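The Great Drawer Clear-Out: Gallery

2018-10-19

Alvar Sjögren has lived in the Lumley flat for 12 years and in that time has thrown away one sock. Last month the bottom drawer stopped closing. What follows is the record of his autumn clear-out, carried out on the bed, as all serious laundry work is. Click any picture for the larger size, if you feel your life lacks a larger size.

The rules were simple. Everything comes out, everything gets laid flat, and anything that hasn't been worn since the Contreras wedding goes in the bag for the Jikirer charity shop. Alvar broke the third rule within 5 minutes, over a swimming costume.

Summer things went first, on the theory that they'd be easy to part with in October. Shorts are the worst of it. They look like no trouble until you try to fold them, and then the elastic gathers itself up and the waistband won't lie down for anyone.
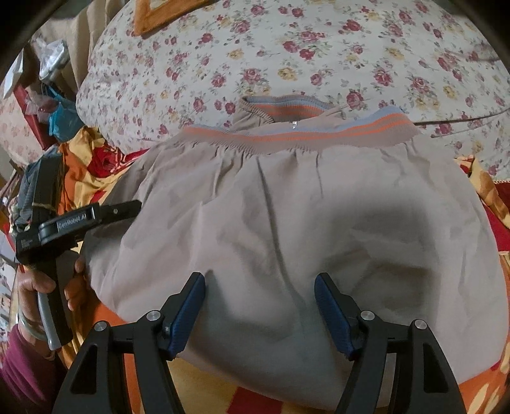 My own method is to smooth the legs out, bring one over the other, tuck the waistband in and put something heavy on top before it can change its mind. Alvar rolls his. We've agreed not to discuss it at meals.

The final score was 2 bags for Jikirer and a pile marked "maybe", which has gone back in the drawer. The drawer still doesn't close.

Next gallery: the airing cupboard, or Wostamach Revisited. Bring a torch. Comments are open again after the business with the pillowcases, so please be civil about fitted sheets.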